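The Lindbridge Road

The bus from Funden left at 2 and she was the only one on it past the quarry. She had her mother's coat on the seat beside her and a bag with a change of clothes, the letter from the bank, and a key she wasn't sure still worked.

The driver let her off at the Arnthorpe turn. He said the last one back went by at six, and that he wouldn't wait. She said that was fine.

It was a mile to the house. The ditch had been cleared since September and somebody had put up a new fence along the lower field, wire on steel posts, very straight. Her mother would have had something to say about it. Her mother had kept cows behind three rails and a length of rope for thirty years and lost one, which came home by itself.

The key worked. She stood in the kitchen and looked at the stove. Then she took off her shoes, the way she had been taught, and went from room to room opening windows.

The letter said the account held $3,822, less fees. There was also the safe deposit box, number 428, which she had not known about. She had gone in that morning before the bus. The woman at the bank had brought the box to a small room and closed the door behind her. Inside were the deed, a watch that had been her grandfather's, and a florist's receipt from Mahmoudi's, in Lindbridge, for $60. The receipt was made out to her mother. The date had worn off in the fold.

She had thought about the receipt all the way up on the bus. Her mother did not buy flowers. She grew beans and onions, and when people gave her flowers she put them in the milk pail by the back door and said thank you. At the funeral there had been two wreaths and a pot of something purple from the neighbors, and the whole time she could hear her mother asking what they had cost. 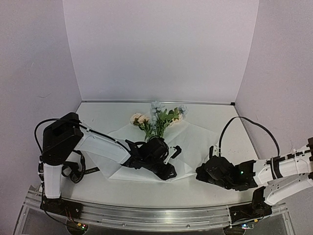 She made tea without milk and sat down with the receipt flat on the table. She called the number printed at the top. It rang for a long time.

A man answered. She told him what she had and read him the order number. He said they didn't keep things that far back, but to hold on. She heard him put the phone down and talk to someone else, an older voice, and then the older voice came on.

"Standing order," he said. "She paid it every spring. We took them out to the cemetery for her."

"Which grave?"

He told her. It was a name she had never heard, first and last, and he spelled it for her.

She wrote it on the back of the bank's envelope. She asked whether her mother ever came in with anyone, and he said no, always alone, always cash. She never looked at the flowers. She told him to pick.

"Is this year's paid?" she asked.

He said it wasn't.

She looked at the clock over the stove, which had stopped, and then at her phone. It was twenty past four. She could be back at the turn by six if she left the windows open and didn't start on the closets.

"What time do you close?" she said, and reached for her shoes.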